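手首カメラ把持プランナ「Zikanano」 作業ギャラリー

Tullness 制御ソフトウェア班
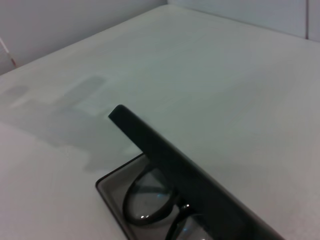

Zikanano は、手首カメラの映像だけを入力にして把持姿勢を決めるソフトウェアです。外部の固定カメラは使いません。認識、候補生成、軌道計画、指の開閉制御までを一つのプロセス群で動かし、作業者が途中の状態を確認できるようにしています。このページでは、現在取り組んでいる眼鏡の把持について、処理の段階ごとに短くまとめます。

対象物
浅いトレイに入った黒縁の眼鏡です。トレイは暗い色の半透明で、底を通して机の面がうっすら見えます。縁の黒、トレイの暗い灰色、指の濃い色が近く、輝度の差だけで輪郭を取ると三つがつながることがあります。レンズについては、透けて見える背景と表面の反射を分けて扱う必要があります。

遮蔽
指を対象の真上まで寄せると、二つのレンズをつなぐブリッジが指の下に隠れます。片方のレンズはほぼ全体が見え、もう片方は一部だけになります。以前の版では、見えている領域だけで重心を計算していたため、目標位置が見えているレンズの側に寄りました。現行版では接近前に得た輪郭を保持し、見えている縁に合わせて位置だけを更新します。形状の再推定は行いません。

自己マスク
指の領域は関節角と指の開度から計算し、認識の前に画像から除外します。マスクの余白は標準で6ピクセルです。余白を広げると縁の情報が減り、狭めると指の上側の明るい筋が対象物の輪郭として残ります。開度センサの値が画像より遅れて届く場合があるので、時刻合わせはマスク生成の前段に移しました。担当は Jeferson Miranda です。

影
机の面にはアームとグリッパの影が広く落ちます。境界がぼやけているため、障害物として誤検出される例は多くありませんが、影が重なって濃くなった部分は別です。対策として、アームの姿勢から影のおおよその範囲を予測し、その範囲では検出のしきい値を上げています。照明の位置は設定ファイルに手で書きます。自動推定は未着手です。

反射
眼鏡の縁には小さな白い光点が出ます。特徴点として追跡すると、カメラの移動に合わせて縁の上を滑り、姿勢推定がずれます。飽和した画素とその周囲を追跡対象から外し、代わりにトレイの角と縁の線を基準にしました。トレイの角が一つしか視野に入らない姿勢では、縁の方向を拘束として加えます。

接近軌道
候補は一回につき34本生成し、トレイの縁との干渉、関節の可動範囲、対象が見えている時間の三項目で順位を付けます。最短の軌道が選ばれるとは限りません。斜めから入る軌道は手前のレンズを隠しやすく、真上からの軌道はブリッジを隠します。現在は見えている時間の重みを高めに設定しています。

再計画
接近中に推定位置が9ミリ以上動いた場合は、その場で停止して候補を作り直します。停止時の指の開度は変えません。Fludetton の試験環境では再計画の途中で古い候補が実行キューに残る不具合があり、キューの各項目に世代番号を付けて修正しました。世代が一致しない指令は破棄し、その旨をログに書き出します。

ログと再生
画像、関節角、開度、候補の順位を同じ時刻軸で記録します。記録の再生ツール Abbasi では、マスクやしきい値を変えて認識だけをやり直せます。保存する試行は1,000件を上限とし、古いものから削除します。失敗した試行には印を付けて残せます。再生ツールの画面構成と操作説明は Silvana Cavalcanti が更新しています。

未対応の項目
・つるが折りたたまれていない眼鏡
・トレイの中に対象が二つ以上ある場合
・照明の点灯数が途中で変わる場合
・レンズに指が触れたことの検出

設定ファイルの書式は次の版で変わります。旧形式のファイルは読み込み時に変換されますが、影の予測に使う照明位置は引き継がれないため、入力し直してください。不具合の報告には、該当する試行の番号と使用中の設定ファイルを添えてください。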